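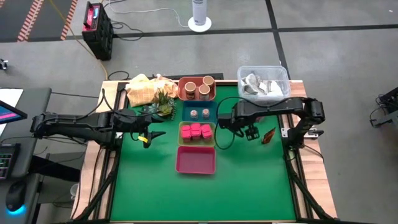
Stacked trays on a green mat.

The Piano at Gornorbridge
by Leonor Simões

The buyer was supposed to come at nine and it was already past ten. Catarina Valente had moved the piano away from the wall by herself, a few inches at a time, and there was a clean strip on the wallpaper where it had stood. She found a pencil behind it, and a hair clip, and a bill from Pledell's for 351 dollars.

The bill was for the piano. Her mother had always said it was a gift.

She sat down on the bench and read it again. It was made out to Mrs. Valente at the old address in Gornorbridge, and at the bottom somebody had written "paid in full" and initialed it H.S. She knew of only one H.S. Henrique Seixas had taught her scales in this room until she was twelve, when he moved away and she was told she could stop practicing.

A van pulled up. Kwame Bawa got out, wiped his feet twice on the mat, and apologized for the bridge, which had been up for a barge.

"Is this it?" he said.

"That's it."

He lifted the lid and played a few chords with his left hand. He was a big man and he played very softly. Two of the low notes buzzed.

"It's for my daughter," he said. "She plays on a keyboard now. She says the keys feel like nothing."

"It hasn't been tuned in years."

"I know a man." He played the chords again. "Do you play?"

"I used to."

He stepped back from the keys as though she had asked him to. She didn't want to play, but he was waiting, so she put the bill on top of the piano and played the first half of a waltz. She got as far as the turn and could not remember what came after it. Her hands stayed where they were.

"That was nice," Kwame said.

"There's more of it."

They agreed on the price they had already agreed on over the phone. He went out to the van to get the straps. She heard him talking to his nephew about which way the door opened.

Catarina looked in the bench. The music was still there, the thin yellow books and the loose pages, and she went through them until she found the waltz. It was copied out by hand. She had forgotten that. On the back, in the same writing as the initials, it said, "For June, if she is ready. If not, June again."

She did not know which of them it had been written to, her or her mother.

Kwame came back in with the straps over his shoulder. "Does the bench go too?"

"Yes," she said. "The bench goes. The music is for your daughter, if she wants it."

She kept the one page. While the two men tipped the piano toward the door she stood in the kitchen, out of the way, and read through the second half, moving her fingers against the edge of the sink.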